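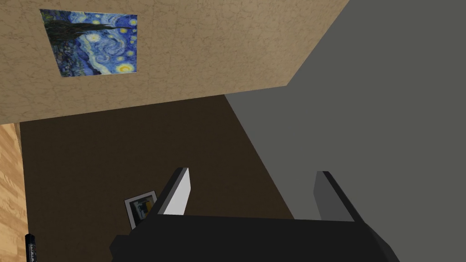 Black gripper with its two fingers open

About Clallach

Clallach writes meal plans for people who have been told to eat less salt. We are based in Dusley, where we have a small office and a test kitchen on the same floor. Our plans are sold by the fortnight, so each one covers 14 days of breakfasts, lunches and evening meals, with a shopping list for each week.

The company was started by Rin Ogura, a dietitian who had spent most of her working life in outpatient clinics. Patients would leave her room with a leaflet and come back a few months later having given up. The advice on the leaflet was sound, but it did not tell them what to cook for tea. Rin began typing up her own recipes and handing them out, and the recipes became the first Clallach plan. It went on sale on 9/9/20.

What we do

Every recipe is cooked at least 3 times before it goes into a plan. The first time is by the person who wrote it. After that it goes to someone else in the kitchen, who has only the written method to go on and an ordinary domestic oven. If they have to ask a question, the method is rewritten and the dish is cooked again.

We work out the salt in each serving from the packet weights and the label, and we print the figure next to the recipe title. Where a branded ingredient varies a lot between shops (bread, tinned beans, mustard) we say so and give the figure for the saltier one. We don't use salt substitutes based on potassium, as these are unsuitable for some people with kidney problems and for those on certain medicines.

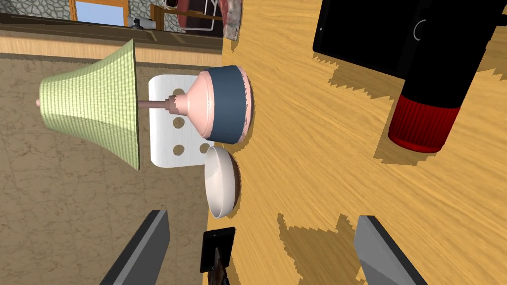

Portions are where most home cooks drift away from a plan. We give cooked weights for the main parts of each meal, and we also say how the food should look once it is served, for people who would sooner not weigh their dinner. Our guide to serving assumes a round dinner plate, and we are often asked what to do with other shapes. With a rectangular plate with rounded corners, like the white one next to the plaid lampshade, mark out half the length for vegetables and split the other half between the protein and the starch. Sauces should be measured with a spoon whatever you are eating from.

Our plans

The Standard plan is for one or two people and uses food from any large supermarket. No evening meal takes more than 90 minutes from start to finish, and most are a good deal quicker.

The Pacheco plan is meat-free. It leans on dried pulses, roast vegetables, citrus and toasted spices. It was written after customers told us that the vegetarian swaps in the Standard plan were dull, and they were right. The bean stew from the second week is still the recipe we get the most letters about.

Tuno is our online planner and comes free with either plan. You can move meals between days, leave out foods you dislike and print a new shopping list. There are now 700 recipes in it, and we add more each October when the winter menus come out. 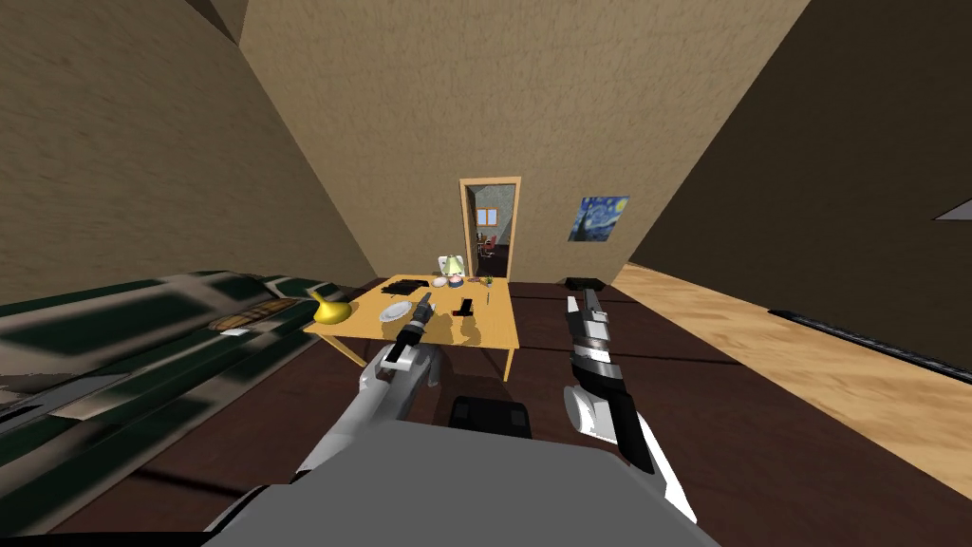

Pale yellow tabletop, with a robot arm on either side

How we work with the health service

We are a private company and our plans are not a treatment. A number of dietitians and practice nurses tell patients about us, and we send them sample weeks on request. We don't pay for referrals. If your doctor has set you a limit on salt, fluid or potassium, show them a sample week before you buy a plan and ask whether it suits you.

Customers who take blood pressure tablets should not change their dose because they have started one of our plans. Speak to whoever prescribes them.

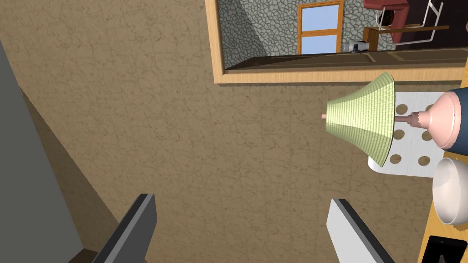
The same goes for anyone who is pregnant, anyone under 18 and anyone who has recently lost weight without trying. We will refund an unused plan in full if you are advised against it.

Getting in touch

Questions about a recipe go straight to the kitchen and are answered by whoever tested it. Please give the plan name and the page number. For orders, refunds and large-print copies, use the form on our contact page or write to the Dusley office.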